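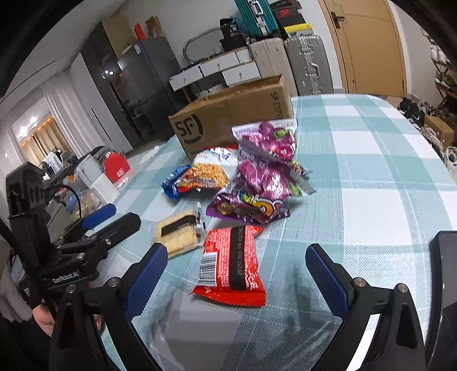
Silo grippers: set up and looked after

This gallery belongs to the pair of hand-held grippers we use on Silo. I've been the one with the screwdriver since June and I have grown ridiculously fond of them. They are simple machines, all linkages and pads, and they pay you back for every minute you spend on them!

Snack table, checked cloth. Purple grape candy, noodle snack, biscuits in clear wrap, and the red packet lying back side up between the open fingers. Shiny, crinkly packaging is my favorite thing to pick up, and it's also what shows up a tired pad fastest.

The blue pads. They have a texture on the inner face and it fills up with whatever you've been handling — sugar dust, cardboard fluff, salt. I wipe them with a damp cloth every 100 grasps and let them dry with the fingers wide open. If a pad still feels slick after that, it comes off. Gebhard Eder at the Iltberg workshop gets almost 300 grasps more out of a set than I do, and I would love to know how.

Silver pivot pins in the linkages. Open the fingers all the way, close them slowly, and listen. A dry pin ticks. One small drop of oil on each side, work it through, then wipe off everything you can see, and keep it well away from the pads. I overdid it once and spent a whole Thursday cleaning blue rubbing marks off candy bags.

Left and right tools. They live as a pair and get serviced as a pair. I tried swapping new pads onto one only and the two felt so different in the hands that I kept squeezing too hard on the old side. Both get new pads now, same evening, same batch.

Cable. Check the curve where it leaves the housing. It should bend easily with no flat spot. Ketilsson showed me how to run a thumb along it with the tool switched off, which finds a kink much sooner than looking does.

Closing check. Nine slow closes on nothing, then nine on something soft. The fingers should arrive together. If one gets there first, loosen the linkage, center it and start again (my record is 39 minutes for the whole job, with tea).

Spare pads are in the drawer marked Wanby. Please write down the last set you take.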